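Cómo comparar dos pinzas en simulación antes de gastar en hardware

Por Rosario Donati

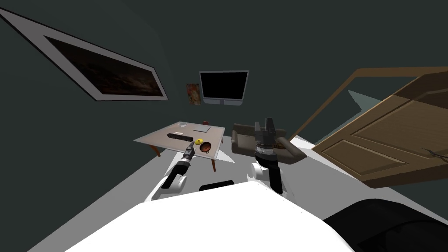
La sala simulada, con el limón junto al cuenco y una pinza distinta en cada brazo.

Me escribís bastante preguntando por dónde empezar cuando hay que elegir pinza, así que os cuento con calma cómo lo hacemos Liliana Marchetti y yo, que llevamos desde noviembre con esto y todavía nos divierte (¡mucho!).

Lo primero es montar las dos candidatas en el mismo robot. En nuestro caso, la Clirkix, fina y alargada, va en el brazo izquierdo, y la Vorkholm, paralela y de dedos más anchos, en el derecho. Guardad la pose inicial con un nombre que entendáis dentro de un mes, que luego pasa lo que pasa.

Después, elegid los objetos. A mí me gusta mezclar algo redondo, como el limón, con algo largo, como el mando a distancia, y dejar la tableta para el final – los objetos planos sobre una mesa son una prueba durísima y conviene llegar a ella con los parámetros ya afinados.

Para cada objeto seguimos estos pasos:

1. Fijad la apertura máxima de la pinza y no la toquéis más.
2. Empezad con la fuerza de cierre al 50 % del límite.
3. Lanzad 6 intentos de prueba y miradlos enteros, sin prisa.
4. Si todo va bien, dejad corriendo la tanda de 1000 con posiciones aleatorias.
5. Repetid con la otra pinza y la misma semilla.

Con el limón, la Vorkholm nos dio un 86 % de agarres válidos. Los de la Clirkix los estoy repitiendo, porque Liliana encontró un rozamiento mal puesto en la yema de los dedos, y los subiré en cuanto los tenga.

86 compartidos · 6 comentarios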